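Moltenmont Forums > Home Robots > Data Collection
Thread: Laundry demos, how fussy are you about the start state?
6 posts

lfiore_arms
29 September 2020
We're gathering teleop examples for a laundry policy. Two arms, front loader, one basket, red clothes. We have 1,047 episodes so far and I have thrown out 116 of them, which has made me very popular with the people who drove them.

My list of things to settle before anyone records another one:

1. Where the basket starts. Mine wants to be near the machine with both grippers open and clear of the cloth. I've been strict about the second part and hopeless about the first.
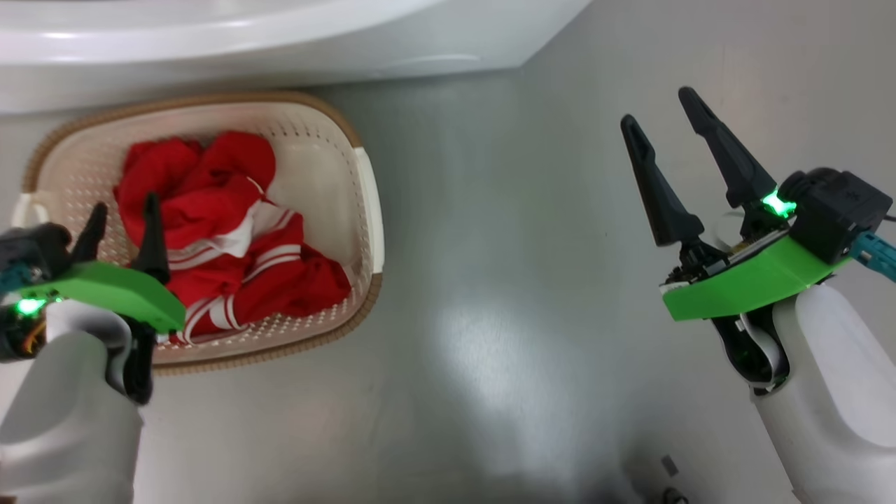
2. What counts as the end. Kelly says the episode stops when the last garment is let go. I say it stops when the arms are back at rest. We have both kinds in the same folder, naturally.

3. Whether to keep the fumbles. I toss them. Please argue.

ivton_dropout
Arguing as requested. Keep the fumbles. If every demo is a clean grab, your policy will have no idea what to do the first time a sleeve slips, and it will do that thing where it closes on air and carries the air off with great confidence. Tag them, don't bin them.

kvasconcelos
I am the Kelly in item 2 and I stand by it. Arms going home is dead time. Sixteen percent of one of my sessions was arms going home. You're teaching it to commute.

What I'd worry about is the wrist view. The head camera gets all the love, and then the policy leans on the wrist for anything near the door. Look at how much the fingers take up in one of ours:

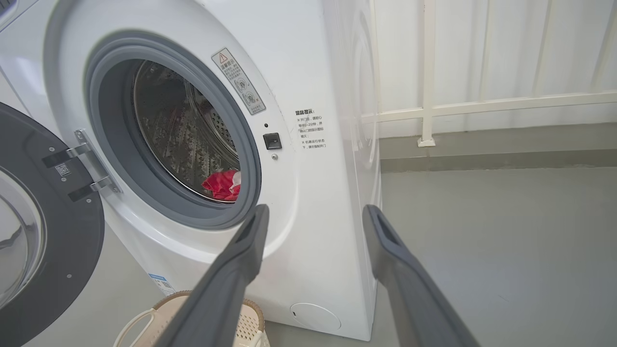 Wrist view, door open, red cloth at the front of the drum.

Plenty of drum, not much basket. If the basket wanders, that camera loses it first.

zt_bornex
Disagree with ivton on fumbles, at least early on. We trained on everything at Bornex last March and got an arm that hesitated like a teenager asked to empty the dishwasher. Clean ones first, messy ones later, and label which is which from day one. We did not label which was which from day one.

Also, one color of clothing? It'll learn "red goes in" and your whites will live in the basket forever.

lfiore_arms
The red is temporary. It has been temporary for a while.

Fine, I'll pull the 116 back out of the trash and tag them. Some are plain driver error though — grabbing the rim along with a jacket isn't a recovery, it's a mistake with good posture. As for the basket, I went back through the head camera views and it's all over the place relative to the door. In some of them the glass hangs right in front of it, so part of the laundry only shows through the bowl.

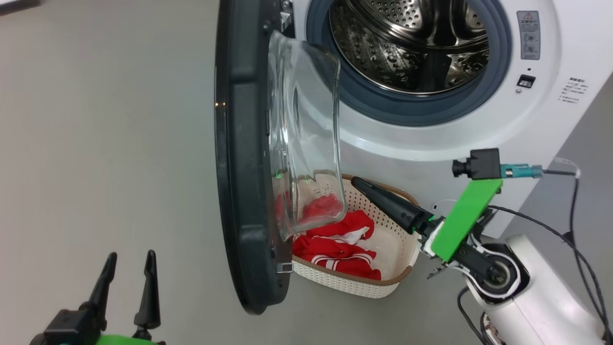

I'd been planning to tape the floor and make everyone hit the same spot. Now I'm less sure. If I lock it down, we get a tidy set that works on one square of floor. If I don't, I need a lot more episodes, and Faustino has already asked when he gets his evenings back.

ivton_dropout
Don't tape it. Pick 2 zones, swap between them every session, write down which. Faustino can have his evenings when the arm can do his job.

kvasconcelos
Two zones is fine by me. I'm still stopping at release.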